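Brokeo opens comparison program for multi-finger robot hands and parallel grippers

Service will help buyers choose a hand before they choose an arm

Brokeo, an independent test laboratory for automation equipment, announced today that its comparison program for robotic hands is open to outside customers. The program puts multi-finger hands and simple two-jaw grippers through the same set of household and storage tasks, with a kitchen sponge as the first test object.

"A sponge is soft, it changes shape, and it has one rough side," said Biljana Mujić, head of testing at Brokeo. "Many grippers look very similar on a data sheet, and with the sponge we begin to see the differences."

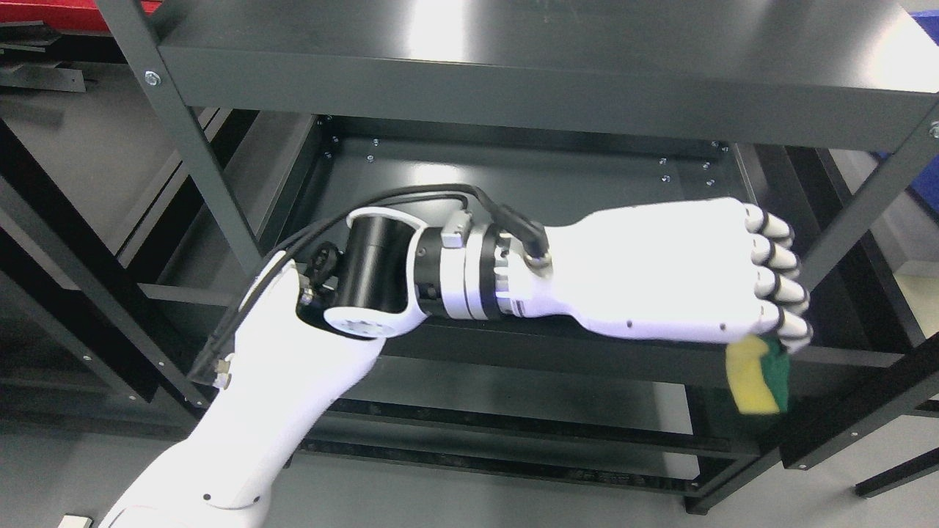
Why does Brokeo test inside a shelf as well as on a table?
A shelf limits how the wrist can turn and how high the elbow can go. A hand that works well in open space may need a different approach path when there is a panel over it.

Each hand is scheduled for 400 trials, divided between table and shelf tasks. Brokeo records the grip position, the time for each trial and every drop. The customer receives the complete records, including failed trials. 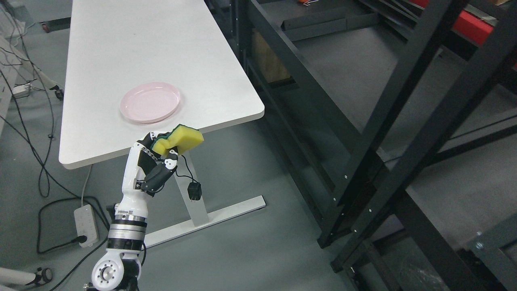 Controllers and cable routing

The program also compares controllers. The first two in the plan are the Drandel motion controller and the Calell C2, both running the same task list. Špela Petkov, who leads the controls group, said the routing of cables along the arm will have its own section in every report.

"Customers ask us about force and speed, but cables decide a lot in daily use," said Petkov. "We want to write this down in a way that people can compare."
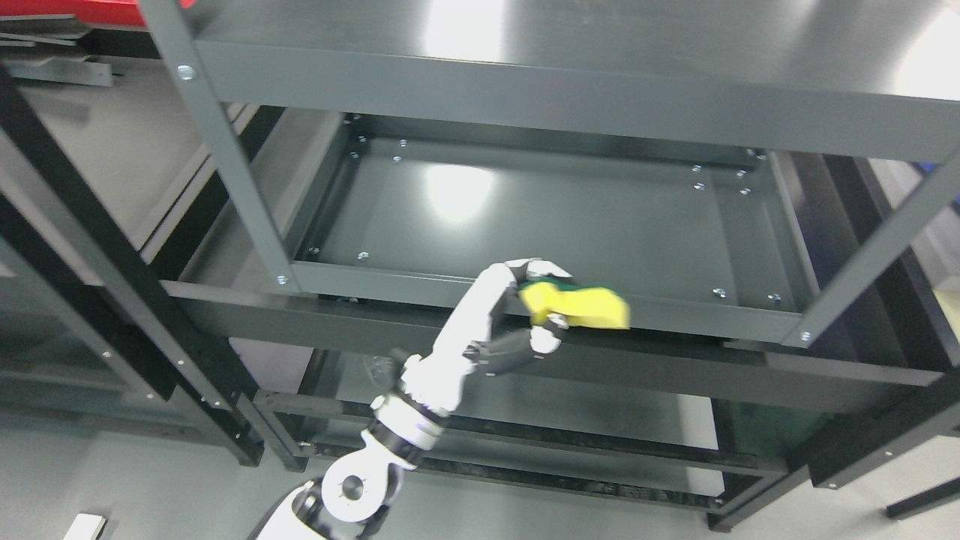 Multi-finger hand holding the sponge at the front edge of a shelf tray.

A full comparison takes 90 working hours. Shorter tests for one hand and one controller are available on request.
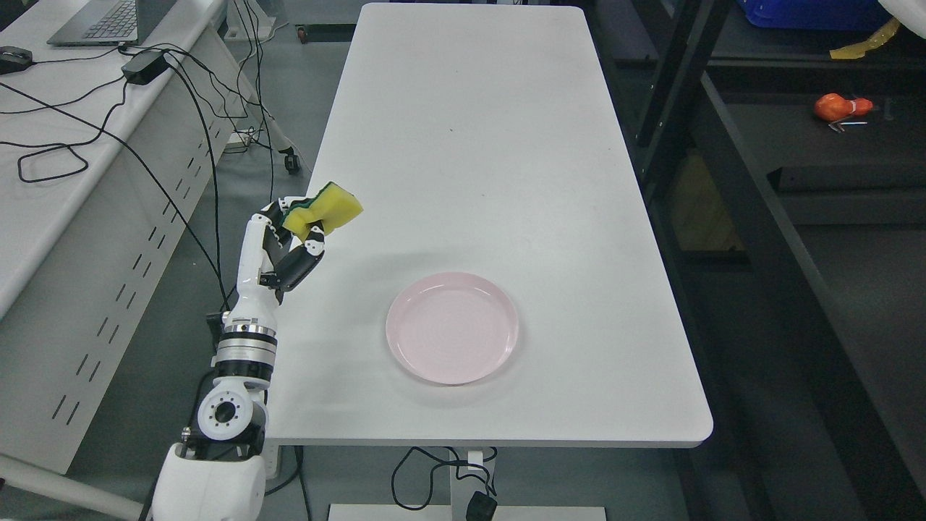 The sponge held over the table, with a pink plate as the other object.

Brokeo plans to add camera comparisons together with its partner Ikonen, and to continue the program until 2029. Registration for the next test period opens in March.

About Brokeo
Brokeo tests grippers, arms, cameras and controllers for manufacturers and buyers. The company has 89 employees.

Press contact: Brokeo Communications Office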